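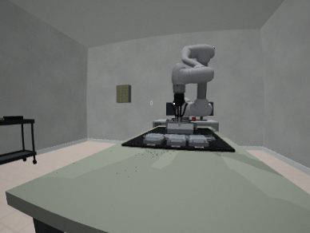

Simulation view of the Skorkel bench cell, with the arm folded over the white fixture and three trays on the mat. Rendering: Jaltis

Jaltis Issues Software Correction for Skorkel Bench Cell After Gripper Fault at Kukport

Owners asked to stop using automatic restart until version 56 is installed

KUKPORT – Jaltis today released a software correction for its Skorkel bench cell, a tabletop robot system used to move sample trays in laboratories. The correction fixes a fault that can cause the arm to move to the wrong height when it restarts after a protective stop. Owners should turn off automatic restart now and leave it off until the new software, version 56, has been installed and checked.

The fault came to light in July at the Jaltis test laboratory in Kukport. A Skorkel cell on an overnight run went into a protective stop while the gripper was over the fixture. When the cell restarted, the arm came down 60 millimeters farther than it should have. The gripper fingers struck the fixture and bent, and one tray was knocked off the mat. The cell stopped again on its force limit. No one was in the laboratory at the time and no one was hurt.

Cause of the fault

The Skorkel controller keeps a stored value for the length of the tool on the end of the arm. During a normal start, the controller reads this value before the first move. During an automatic restart, the affected software could send the first move before the value had been read. The arm then moved as if no gripper was attached.

The fault does not happen on every restart. Jaltis engineers rebuilt the bench layout in simulation and ran 4000 restarts from different arm positions. The wrong height came up in 70 of them. All 70 began with the arm folded and the wrist pointing straight down, the position it takes up between tray moves. Restarts from other positions were not affected.

Jaltis had tested automatic restart before the cell first shipped, but those tests started with the arm raised and clear of the trays. The folded position was not included. It has now been added to the standard test plan, and the plan will be run in full before any later software is released.

Which systems are affected

The fault affects Skorkel cells running any software version earlier than 56 with automatic restart turned on. The setting is off when a cell leaves the factory, but many laboratories turn it on for overnight work. The version number is shown on the controller's start screen.

Cells fitted with the Kragh gripper and cells fitted with the standard gripper are both affected. The Kragh gripper is longer, so the error in height is larger. The arm itself and the emergency stop circuit are not part of the fault and do not need to be replaced.

What owners should do

Turn off automatic restart in the controller's safety menu. A password with supervisor rights is needed.

After any protective stop, keep hands clear of the mat and fixture. Raise the arm by hand control before starting the program again.

Install version 56. The download is available from the Jaltis service page, and installation requires a full power cycle of the controller.

Run the tool length check with no trays on the mat. If the check fails, do not return the cell to use, and contact Jaltis service.

Look at the gripper fingers for bending or cracks. Jaltis will replace fingers damaged by this fault at no charge, including on cells that are out of warranty.

Laboratories that cannot install the software themselves may ask for a service visit. There is no charge for the visit. Sites that run cells overnight will be scheduled first.

Jaltis has received two reports from customers that may be connected to the same fault. Both describe damage to trays, and neither describes an injury. Those reports are still being reviewed, and the company will update this notice on its service page if the review changes the advice given above.

About Jaltis

Jaltis designs and builds bench automation for small and mid-size laboratories. Its products include the Skorkel bench cell and the Kragh gripper. The company's offices and test laboratory are in Kukport.

Media and customer contact: Jaltis Service Desk, Kukport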